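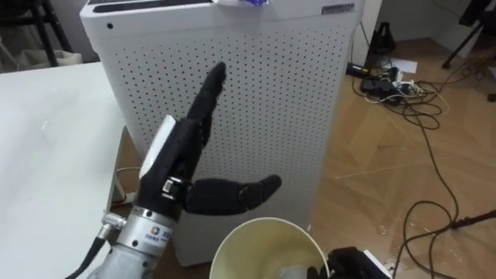 The air purifier, with the paper bucket in front of it.

The purifier came with the apartment. The woman who rented the place before had left it standing on the floor of the front room with a note taped to it that said it worked fine and she had no space for it where she was going. I peeled the note off and put it in a drawer. I thought I might want the handwriting later, to show somebody, if it turned out not to work fine.

It worked fine. It had two speeds, and on the low one it sounded like a car passing a few streets away and never getting any closer. I left it on all the time. After a week I only heard it when it stopped.

I had moved to Irncombe for the job at Lalter, which paid for the truck and the first month and then expected me in at seven. I did invoices for filters, mostly, and some gaskets. My sister thought it was funny that I sold filters all day and went home to one. I told her I didn't sell them, I only billed for them. She said that was even funnier.

The bucket was hers. She had bought a stack of them for her daughter's birthday and sent me one full of popcorn, wrapped in so much tape that I had to cut it open over the sink. When the popcorn was gone I kept the bucket. It was cream-colored and round and sturdier than it needed to be. I set it on the floor by the purifier and started throwing things in it: receipts, the twist ties from bread, the little cardboard sleeves that come around socks.

In May the landlord wrote to say the building had been sold to a company called Khattak. Rents would go up. Mine was going from 500 to 525, which did not seem worth a letter on such thick paper. I read it standing up and dropped it in the bucket. Then I took it out again, because it had a phone number on it.

I called the number to ask about the window in the bedroom, which had never closed all the way. A man said someone would come. He asked if I had any appliances that belonged to the building. I said the stove and the refrigerator. He waited, and I said there was an air purifier but it was mine.

"It's on my list," he said. "Unit 26, one air purifier, white."

I told him the last tenant had left it for me. He said he could only go by the list. He wasn't rude about it. I could hear him typing, and somebody behind him laughing at something else.

I went through the drawer that night. I found the spare key to my old place, four dead batteries, and a menu from Pilden, where I had eaten once by myself on the evening I moved in. The note was under the menu. It said what I remembered. It didn't say my name, of course, since she hadn't known it, and it didn't say hers either. "Works fine. No room for it where I'm going. Change the filter when it starts to smell like a basement."

I had forgotten the part about the filter.

I got down on the floor and put my face up close to the front panel, where the rows of little holes were. At that distance the rows ran together and I had to shut one eye. It smelled like nothing. Then it smelled a little like a basement, but I had been told to expect that by then and I didn't trust it.

At work the next day I looked up what fit. We had one in the warehouse. The price was on the screen, and so was the discount, and I made out an invoice to myself for the first time in two years. The number was 263. I printed it and walked it down to the loading dock, and the man there found the box and handed it over without looking at the name.

The old filter came out gray all the way through. I don't know why that surprised me. Most of it must have been hers, her dust and her cooking and whatever came in from the street while she lived there, and then on top of it a layer of mine. I couldn't see any line between them. I tried to fit it in the bucket and it wouldn't go, so I carried it down to the trash in both hands.

The new one clicked in. I turned the purifier on low and sat down on the couch to eat my dinner, and the sound was different, higher, as though the car had gone up a hill. I didn't like it. I got up twice to check that I had closed the panel.

The window man came a few days after. He planed the edge of the frame and opened and shut it for me six or seven times so that I could see. On his way out he stopped in the front room with his clipboard and looked at the purifier. I had the note ready on the arm of the couch, and the invoice under it.

"That yours?" he said.

I said it was.

He made a mark on his sheet and asked if he could leave his wood shavings with me, he had them in a bag. I said he could put them in the bucket.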